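Section 4: Setting up your table arrangement

Now for the fun part! Your stems are trimmed, your Muvach base is out of its box, and it's time to put the two together on the table where the flowers will live. Set aside a quiet half hour if you can - this goes better when you're not rushing.

1. Wipe the table and let it dry. A damp spot under a flat base can mark a wood finish.

2. Put the base down near the center and turn it until its sides line up with the table edges. Walk past it once or twice. You'll see right away if it's crooked.

3. Start with the roses. They're the heaviest heads in the bunch, so place them low and close together, and give each one a gentle push until it holds.

4. Add the daisies between the roses, a little higher. Let a few of them face sideways! Those cheerful yellow centers look great from every chair.

Note: If a stem won't stay put, trim it at an angle and try again. Two short cuts are safer than one long one.
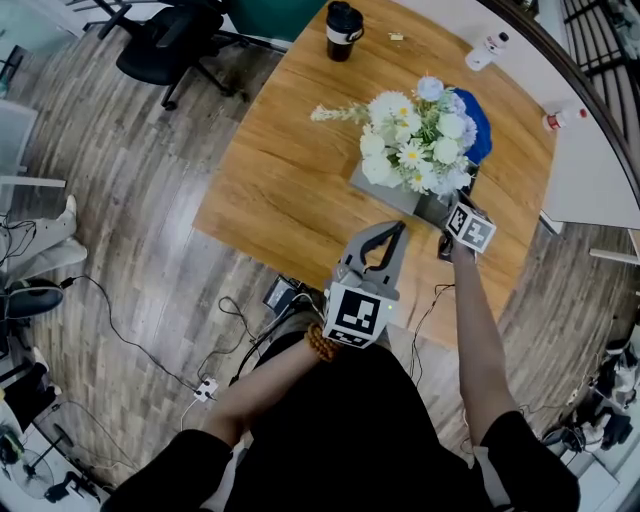 5. Tuck in the pale blue stems wherever you still see a gap, then finish with the small white filler. We love letting one sprig run out well past the rest on one side. It loosens up the whole shape.

6. Decide about the wrapping. Some people take it off completely, but a bit of strong color standing up behind white flowers can be lovely, so try it both ways before you throw anything out.

7. Clear the rest of the table last. Drinks and bottles can move to the far side while you work, well away from the petals, and small scraps go in the trash.

CAUTION: Never slide the base across bare wood. Lift it with both hands, keeping your sleeves and bracelets clear of the filler stems, which snag easily.

For extra bases, ask for part 1013. Giorgia Rizzi's notes on color pairings are in Section 5, along with the care chart for fresh stems.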